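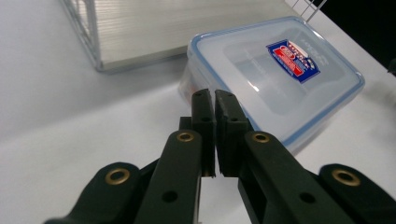
El recipiente, sobre la mesa blanca.

Kirsty Gillies encontró el recipiente en el fondo del armario, detrás de las ollas. Era de plástico transparente y estaba vacío. Lo puso en la mesa y se quedó de pie un rato, con el abrigo todavía puesto.

La casa de Nurnitby se entregaba en agosto. Quedaban los platos, dos sillas y lo que había en ese armario. Su tía lo guardaba todo en recipientes así: el arroz, los botones, las facturas de la luz. En uno había aparecido dinero, 280 libras en billetes pequeños, y desde entonces Kirsty los abría todos antes de tirarlos.

Adesuwa Ekpo llegó a las cuatro con cajas dobladas bajo el brazo.

—¿Ese se queda o se va?

—No sé.

—Tiene tapa. Los que tienen tapa se quedan.

Kirsty dijo que en su piso no cabía nada más. Adesuwa empezó a montar las cajas en el suelo.

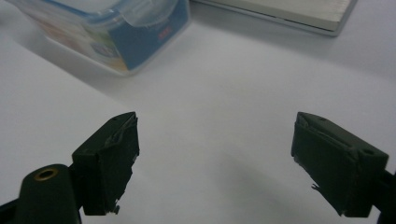

Texto: Adesuwa Adebisi
Relatos breves · Revista Prastetti

—Tu tía me mandaba sopa en uno de esos —dijo Adesuwa—. Cuando nació el niño. Treinta días seguidos, y yo tenía que devolvérselo lavado cada mañana.

—No me lo había contado.

—A lo mejor no le parecía importante.

Kirsty se quitó el abrigo y lo colgó en una de las sillas. Envolvieron los platos en periódico. Trabajaron sin hablar mucho. Por la ventana se oía el autobús, el 246, que paraba delante de la casa y volvía a arrancar.

A las seis solo faltaba el recipiente. Kirsty le pasó un trapo por dentro, aunque no hacía falta, y se lo tendió a Adesuwa.

—Llévatelo tú.

—¿Y si luego lo quieres?

—Te lo pido.

Adesuwa lo metió en su bolsa, entre el paraguas y el pan. Bajaron las cajas en tres viajes. Kirsty cerró con llave, comprobó la puerta y volvió a subir porque se había dejado el abrigo en la silla.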